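Pleruvville Refurbishing Workshop
Minutes of the April staff meeting, held in the break room at 4 p.m.

The chair welcomed everyone and thanked the early shift for staying on, and thanked whoever baked the cornbread as well. The minutes of the last meeting were accepted with one small fix to the spelling of Plistimach, our biggest supplier of used office computers.

1. The arm on the teardown line

Most of the hour went to this item, as we all knew it would. Helmy, the arm at the teardown table, is now part of the daily work, and people had plenty to say about it. 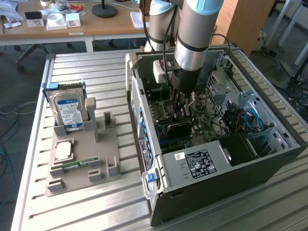
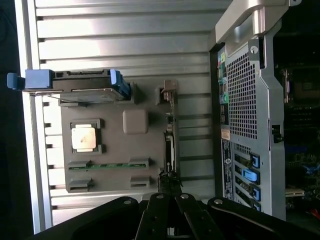
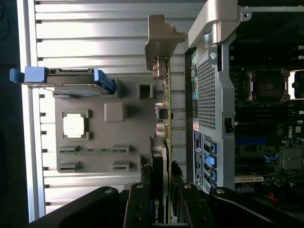 2. What the bench team told us

The teardown crew spoke first, and spoke kindly on the whole. Several people said their wrists and shoulders feel better at the end of a shift now that they are not bent over an open case all day long. Others miss the work a little – there is a certain pleasure in getting a stubborn graphics card out cleanly, and that was said with real feeling! One colleague asked that people keep doing some teardown by hand every week so that the skill stays in the building. The chair agreed warmly, and the rota will be changed to allow for it.

There was also a worry about pace. The order from Plistimach is for 300 computers, and the bench team does not want to be hurried by a machine that never stops for coffee. It was agreed that the people at the table set the speed, and that anyone may pause the arm without asking a supervisor first.

3. Jobs and hours

The chair repeated, because it bears repeating, that no one's hours are being cut. Two of the teardown posts will move over to testing and customer repairs, with 50 hours of paid training each. A question was raised about whether the pay grade moves too. It does, from the first day of training, and this will be put in writing for everyone concerned.

4. Parts records

Parts are now logged in Aleo, and the log is giving some trouble. Last month 110 memory modules were entered twice, and the stockroom spent a long afternoon sorting it out (our thanks to them for their patience). Until the software is fixed, the stockroom will check the log against the shelves before anything is sold.

5. Other matters

The night lighting near the teardown table is still too dim for hand work. A second lamp will be ordered. The refrigerator will be cleared out before the next meeting, so please put your name on anything you are fond of.

Actions
Change the rota to include weekly hand teardown – shift leads
Written note on hours and pay grade – office
Stock check against Aleo – stockroom
Order lamp – office

The meeting closed at 5:20 p.m.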